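Zundent two-arm kit with the Korkari grasp policy: review

Fingers and grip
The Zundent fingers taper to a narrow tip, and thin sheet is the hardest thing we ask of them. Korkari learns its grasps from 110 demonstrations per object, using the wrist view and one fixed view. On kraft paper held at the tips it closed without creasing in most trials. Fine scratches show on one finger's face, but grip did not suffer.

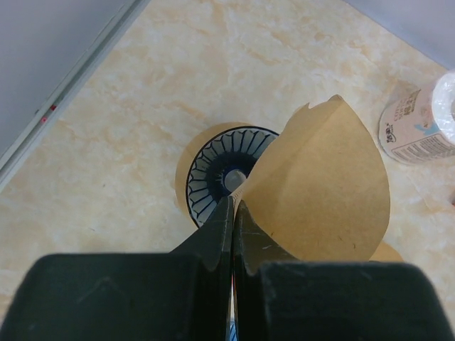
Clutter test
We ran 180 trials on a walled table, adding unrelated goods to the background: toilet roll, a bag of Fox's chips, a hat, an open tote. Lynch, the older baseline, lost 13 points of success against a bare table. Korkari lost 3. Most remaining failures came when one arm hid the target from the fixed view.

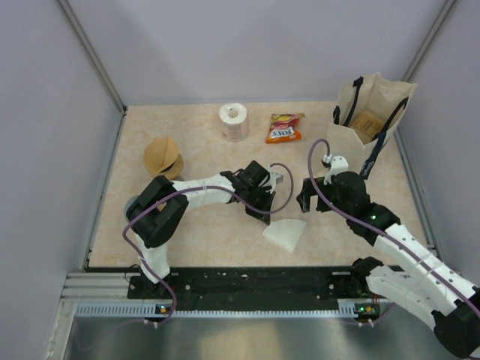
Verdict
Good value for method comparison. The Hurkavley calibration script is slow and its manual thin. Cable routing above the grippers needs better clips.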